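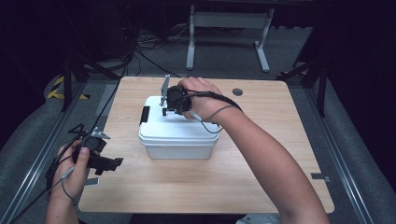
4. Gift list and thank-you tracking

Set up the gift list before invitations go out. Not after. If you skipped section 3 (Households), go back, because Pramska files gifts by household and there's nowhere to put them otherwise.

You need: your couple login, the guest list already imported, and the currency set. Currency can't be changed once the first gift is in.

4.1 Turning the list on

1. Open your wedding from the home page. Check the names at the top, planners with several weddings open get this wrong a lot.
2. Go to Settings, then Gifts.
3. Switch "Gift list" to On.
4. Pick a type: Items, Cash fund, or Both. Most couples want Both.
5. Enter the wedding date. Reminders count from it.
6. Save. Wait for the green bar before you close the tab.

Note: "Both" gives guests two tabs. Items comes first. To put the fund first, drag the tab names in Preview.

Caution: switching from Both back to Items hides the fund page but does not refund anybody. Pledges stay on the Received tab.

4.2 Adding items

1. Gifts > Add item.
2. Paste a shop link or type a name yourself. Links pull in the name and price, usually. Check the price.
3. Set quantity. Six bowls is one item with quantity six, not six items.
4. Tick "Allow group gift" for the expensive stuff. Guests can then chip in.
5. Choose a section (Kitchen, Bedroom, Travel, or make your own).
6. Save, next one.

The list holds 600 items. Past that the Add button goes gray. Delete or archive a few and it comes back after a refresh.

Note: archived items are still counted for a guest who already bought one, so the thank-you record is safe.

4.3 Cash fund

1. Gifts > Fund > Set up.
2. Name the fund. Keep it plain – "Honeymoon", "House", whatever. The name goes on the guest's receipt.
3. Add the bank details of one of the couple. A joint account is fine if both names match the wedding page.
4. Enter a goal or leave it blank. Blank means no progress bar.
5. Send the test pledge. It shows on the Received tab marked TEST and no money moves.
6. Delete the test pledge before you publish.

Goal shows to guests exactly as typed. If you put 1,625 they see 1,625, the system wont round it up to something prettier. To hide the goal but keep the bar for yourselves, untick "Show to guests".

Caution: family contributions agreed privately (parents paying for the hall, a dowry or bride gift, money handed over at the engagement) should not go through the fund. Put them under Budget > Family contributions, section 6. Anything in the fund appears in the guest totals and gets a thank-you reminder. Awkward.

4.4 Recording gifts on the day

Envelopes and boxes handed over at the reception have to be entered by hand. Pick one person. Two people on two phones makes duplicates.

1. Before the day, print the number slips from Gifts > Print > Slips.
2. Put a slip on each gift as it arrives, and write the household name on the stub.
3. Keep the stubs together. Cards stay with their own gift, do not make a card pile.
4. When the gifts are opened, go to Received > Add by slip.
5. Type the slip number, choose the household, type what it was.
6. Cash or check: enter the amount and tick "Private". Only the couple login sees private amounts.
7. No card, no name? Household = Unknown. You can reassign later. 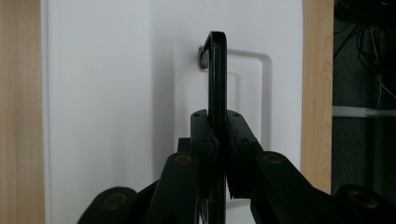 Yvette Lemieux: we used the slips at ours and the one thing I'd add is write the name on the stub straight away, at the door. We left it till the end of the night and had nine Unknowns, three of them from my own cousins. The reassign screen did sort it out in the end, you just search by amount.

Search by amount is under Received > Filter. It only works from the couple login if the gifts are private.

4.5 Thank-you notes

1. Open the Thanks tab. Each household with a gift is already there.
2. Sort by date recieved or by last name.
3. Add a line in "Remember to mention" while it's fresh.
4. Assign each household to one of the couple. Split evenly if you like, there's a button.
5. Print address labels, or export them as a spreadsheet.
6. Tick Sent when it's mailed. Ticking stops the reminders.

Reminders start two weeks after the wedding date. Turn them off in Settings > Notices if they annoy you.

Note: group gifts make one line per household, not one per item. Everybody who chipped in gets their own note.

Caution: "Mark all sent" has no undo. There is a confirm box. Read it.

4.6 If something's wrong

Gift shows twice – entered by slip and bought through the list. Open the newer one, Merge, choose the older. Notes from both are kept.

Guest says they bought it but the item still shows as open – they left the shop page before pressing "I bought this". Mark it yourself: item > Mark bought > household.

Error 764 on saving the fund – bank name doesn't match either name on the wedding page. Accents count. Noémie Ross on the page and Noemie Ross at the bank will fail, so type it the way the bank has it.

Slip number rejected – the slips were printed from another wedding, or the number was used already. Search it in Received first.

Labels printing off the edge – set scale to 100% in the print box, then margins to None.

Married name changed partway through? Change it in Settings > Names only after the fund has been paid out. Otherwise see error 764 again.

Next: section 5, Seating and table cards.

Related items
Importing a guest list from a spreadsheet
Households, plus-ones and children
Family contributions and the budget page
Printing slips and labels
Closing your wedding page after the day
Release notes, 18 Feb 2021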